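4.2 Screening of used memory modules

The modules came from office desktops retired by organizations in and near Hudusstead and were bought in bulk from a single reseller, Zerouali. All were unbuffered desktop modules. We accepted mixed capacities and mixed speed grades, which is how such parts are normally sold, and recorded the label data and the contents of the configuration chip for each one. Modules with no readable label were kept in the study if the configuration chip could be read. In total, 1,241 modules entered screening.

Each module was first looked at under a bench magnifier. We noted missing or cracked surface parts, lifted solder joints, bent or chipped board edges, and marks on the gold contacts. The contacts were then wiped once with isopropyl alcohol and a lint-free cloth and left to dry. We did not use an eraser or any abrasive, although this is common repair practice, as it removes some of the plating and would have made the contact records less useful for the comparison in Section 5.

Testing was done on Zondard boards with the same firmware release on every unit. Memory voltage and timings were set by hand to the values stored in the module, and automatic overclocking profiles were turned off. One module was tested at a time, always in the slot farthest from the processor. This slot has the longest traces on the Zondard board and was the least forgiving of weak modules in our early trials. The test program was Zilon, started from a read-only drive so that the operating system could not reserve part of the memory. A short pass ran first. A module that got through the short pass went on to the long run, which lasted over 20 hours and was carried out with the side panel closed and the case fan at its lowest setting.

A module was counted as failed if it gave any error that came back after it had been removed, wiped again, and reseated. Errors that went away after reseating were logged as contact errors and kept apart. We think the difference matters. A contact error says something about the slot, the fingers, and the person doing the work, and less about the memory chips themselves. Earlier reports on used memory often combine the two, which makes their failure rates hard to compare with ours.

By this rule, 61 modules failed. Of these, 51 failed in the short pass and the rest in the long run. Most of the late failures showed single-bit errors at addresses that stayed the same between runs, which points to weak cells. The early failures were more varied. Some boards would not start at all with the module fitted, and others started but reported the wrong capacity. In a few cases the configuration chip held values that did not match the label, and writing the correct values back was enough to make the module start. We still counted these modules as failed, since an ordinary buyer would not have the tools to fix them.

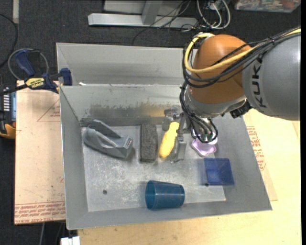 Figure 4. Open sheet-metal bin with sloping side walls and a flat floor.

Contact marks were the most common defect found in the visual check, and they need to be read with care. Insertion into a slot leaves fine, straight lines that run in the direction of insertion, and a module that has been upgraded or moved several times will have many of them. Marks that run across the fingers, or at mixed angles, have some other source, and handling in bulk is the likely one. Loose parts slide and rub against each other and against whatever holds them. The floor of the bin in Figure 4 is covered in whitish scuffs and scratches, and a surface in that state is a poor place for any part with exposed gold contacts. We therefore recorded straight and crossing marks as two separate items and did not add them into a single wear score.

Two limits apply to the results in this section. First, the age of a module was taken from its date code, which gives the time of manufacture and says nothing about hours in use. Second, room temperature was not controlled. The last group was tested in August, when the lab was warmer than in the earlier months, and some late failures in that group might not have shown up on a cooler day. We did not correct for this. The failed modules were kept, and the slot test described in Section 4.3 used them as its starting set.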